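Tables and worktops: the Nandine kitchen
Gallery by Bhavana Rao

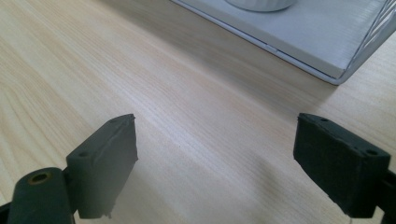 The kitchen at Nandine is on the ground floor at the back of the house. It was refitted over the winter and has been in daily use since April. I took 241 photographs during the work and in the first weeks afterwards, and this page is a selection from them. They are in room order, starting at the yard door and going clockwise. Subbarao Salian did the joinery and checked the captions. Where he disagreed with me I have used his version.

The total for furniture and fittings was 2385 pounds, not counting the floor, which was paid for separately. Several people have asked for that figure so I am putting it here at the top.

The yard door
Original door, new threshold. The old threshold had worn down in the middle and let rain in. The hooks on the wall are from the old pantry.

Boot shelf
Two planks on brackets, with room underneath for a mop bucket. The lower plank was fixed too low the first time and has been moved up.

The sink, before
Taken the week before it came out. The cupboard doors had already gone by then. The pipe across the back wall was a later addition to the plumbing and nothing was connected to it.

The sink, after
Same position, deeper bowl. The draining side is now on the left, where the window is. Both taps were kept and fitted with new washers.

Window sill
Sanded and painted in April. Herbs live here for most of the year, with varying success. The paint is Vistine eggshell, two coats over primer.

Worktop, window side
The long run, in one piece. It came through the window because it would not turn the corner in the hall. Four of us carried it.

Worktop joint
Close view of the corner by the cooker. Subbarao cut this twice. The first attempt is now a shelf in the boiler cupboard.

Cooker space
The gap is wider than the present cooker needs. We left it like that on purpose, as the next one may well be a bigger model. A tray rack fills the space for now.

Wall shelves
Open shelves, three deep. Plates at the bottom, bowls in the middle, and things used at Christmas on the top. The brackets came from Mudaliar and were the only part of the order that arrived early.

Plate shelf, detail
There is a groove along the back for standing plates upright. It was copied from the shelf that was there before.

The larder, door shut
An ordinary panelled door, moved from upstairs and hung the other way round. You can still find the filled holes from the old hinges if you look for them.

The larder, door open
Shelves on three sides. Jars are on the left, tins straight ahead, and flour and rice in tubs on the floor. The light switch is outside, which takes some getting used to.

Larder floor
Old quarry tiles, left as they were. They were washed and sealed, and two cracked ones by the door were swapped with whole ones from the corner.

The table, upside down
Legs being fitted. They are fixed with bolts so the table can be taken apart and moved. Keep the spanner in the table drawer, please, and put it back after use.

The table, right way up
The top is 1418 mm long. We wanted a little more, but the larder door has to open past it. Six people can eat at it if two of them don't mind sitting at the ends.

Table drawer
A shallow drawer for cutlery, made to fit a tray we already had. It sticks in damp weather. Candle wax on the runners helps.

Chairs
None of these match. Two came with the house and the others were bought singly from Grarnier over several years. The one with arms does not go under the table.

Noticeboard
Cork, with a painted edge. The rota is at the top left and takeaway menus are at the bottom. Please take down anything that is out of date.

Under the stairs
Vacuum cleaner, ironing board and the folding steps. The door was planed at the bottom so that it clears the new floor.

Looking back towards the yard door
Taken from the larder, early in the morning. The floor had been down for two days at this point and the skirting was not on yet.

Looking after the wood
Wipe the table and worktops with a damp cloth, then a dry one. No scouring pads and no bleach. Hot pans go on a mat or on the hob. Lift things across the table and don't drag them. If you do make a mark, tell Subbarao soon, as fresh ones are much easier to deal with.

Other photographs
The remaining pictures, including a long series of the floor going down, are on the house computer in the folder marked Kitchen. Larger copies of any on this page can be had from me. If you have photographs of the room from before the refit I would like to borrow them, in particular any of the old dresser. We have no decent picture of it and Subbarao would like to work out how the doors were hung.

Page last changed May 31, 2024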